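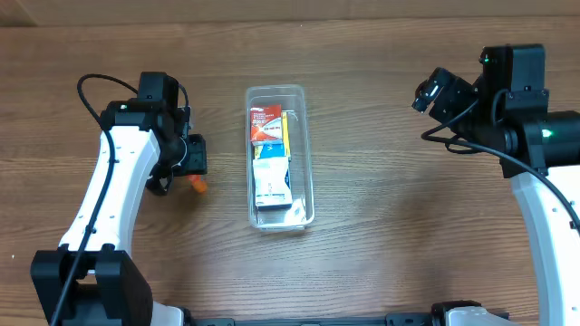 Figure 7.1 A two-arm workstation with a clear plastic container of small packages placed between the arms.

Chapter 7
Watching Automation at Work

Key terms in this chapter: cell, end effector, cycle, clutter, operator, handover

In the first six chapters you read about robots mostly through diagrams and specifications. A diagram tells you how far an arm can reach and how many joints it has. It tells you very little about how people set the arm up for a job and what they do when the job goes wrong. For that you have to go and look, and this chapter is built around a visit.

The visit was to an open day at Jostside, a training center with 22 work cells under one roof. Part of the building is used for teaching and part for trials of new equipment. Visitors were split into small groups and each group spent the morning at two or three cells. Our group started with the Sala cell, where the task was handling small pharmacy goods on a tabletop. Shagufta Talpur ran the demonstration, and Assunta Bassi answered questions about safety and training.

Talpur began with the goods. Small packages are a common subject for demonstrations of this kind because they are cheap, light and easy to replace. They are also awkward. Boxes have flat sides and corners, bottles roll, and tubes fall over. A gripper that closes well on one of these shapes may do badly on the next, so a mixed set of goods gives a fair picture of what a cell can handle.
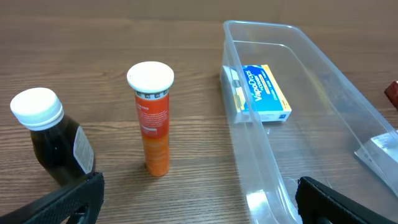 Figure 7.2 Gripper-level view of a brown bottle, an orange tube and a clear bin on the table.

Compare Figure 7.2 with Figure 7.1. The first view takes in the whole work area, and the second is much closer to the goods. Many cells use both kinds. The wide view helps the system decide which item to go to, and the close view helps in the last inch or two of the approach. You can also see why clear plastic is harder to deal with than cardboard. The wood grain shows through the walls of the bin, and there are bright reflections along the rim. A person knows at a glance that the wall is there. A vision system has to be set up to find it.

Bassi asked our group to watch the demonstration twice. The first time we were to watch the arms. The second time we were to watch Talpur – where she stood, what she looked at and when her hand went to the stop button. Most of us found the second viewing more useful. Before each cycle she checked the table, said "clear" out loud and waited for Bassi to repeat it. This exchange is called a handover, and you will meet it again in Section 7.3.

The written record matters as much as the movement. Jostside keeps a log for every cell. The Sala log held 2324 cycles on the day we visited, and 184 of them were marked as stopped by the operator. A stop isn't the same thing as a failure. An operator may stop a cycle to move an item, to answer a question or to let someone pass. The log has a column for the reason, and Section 7.4 shows how to fill it in.
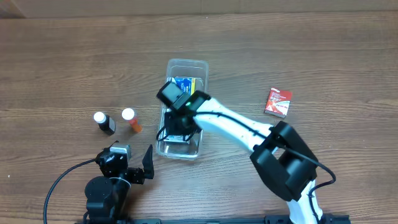

Reaching into a container is the problem this chapter returns to most often. On an open table the gripper can come at an item from almost any side. Inside a container the walls limit its path, and the other contents may cover the item it needs. In the view printed with this paragraph, the black gripper is partly inside the container, and the blue, white and yellow box in there is partially covered. The fingers, the wrist and the camera module all need room, and so does the cable, which loops over the rim. When you plan a task like this, measure the whole end effector, cable included, and compare it with the opening.

After the Sala cell we moved on to the Miltar and Trunis cells, which are described in Sections 7.5 and 7.6. Both do heavier work behind fixed guards, and the rules for visitors are stricter there.

Before you read on

1. Find out whether a workplace or college near you holds an open day. Many are held in October.
2. Draw up a one-page observation sheet with columns for time, what the machine did, what the operator did and your own questions.
3. Read the visitor safety rules on page 104 and bring a signed copy to class.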